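Setting up the desk-tidy job on the arms: notes for the front office
Posted by Marina Drakos, December 4, 2019

Quick one before the Fevside people start. Same steps we use at Holcombe, minus the stuff that didn't work.

1. Clear the table. Only the things on the job sheet stay out. Mugs, phones, lunch, all off.

2. Open the Mollunska panel, pick DESK, set speed to 50. Not higher. We ran it faster in June and spent the afternoon picking up paper clips.

3. Pens first. Lay them flat with space on both sides so the fingers can come down around. Cap on, always. Check the wrist view before you hit go, you want the pen between the two tips.

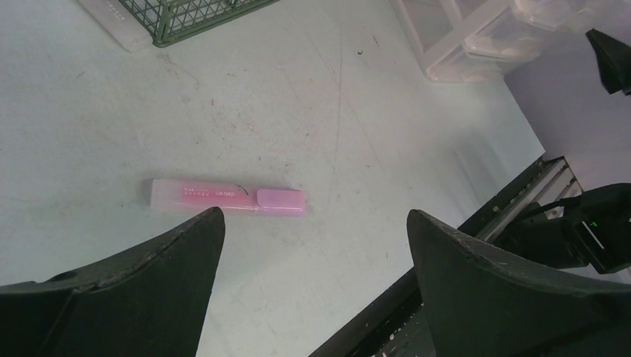
Wrist view, fingers open, pink pen lying flat.

4. Pen looks wrong in the view? Hit pause, move it by hand, resume. Dont drag the arm.

5. Binders next. Load program 289 (178 is the old one, ignore it). Grip goes on the cover near the top corner. Middle of the cover and it swings.
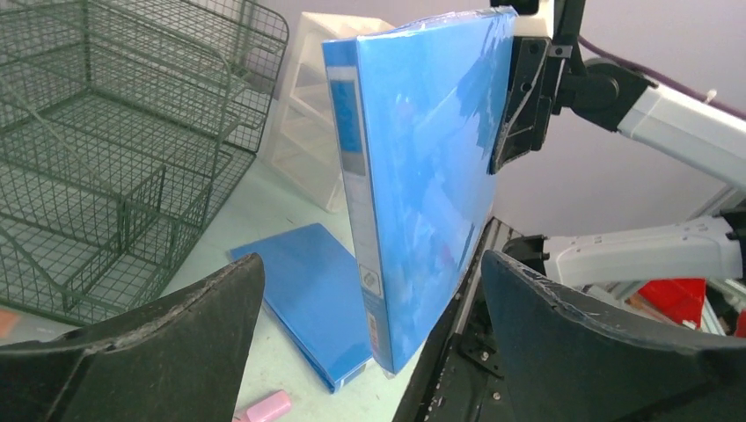

One blue binder upright in the gripper, the other flat on the table.

6. Watch the first 4 binders yourself. After that you can go do something else, but stay in the room.

7. Stops with a red light: write down the step number, then reset. The number matters, Karamanlidis wont look at a ticket without it.

What changes for you: evening tidy comes off the rota. Checking the job sheet goes on, ten minutes at start of shift. Filing is still ours, the arms can't tell whose binder is whose. Hours stay the same, I asked twice and have it in writing.

Questions to me, or put them on the sheet by the panel. Training slots are on there too, pick one by Friday.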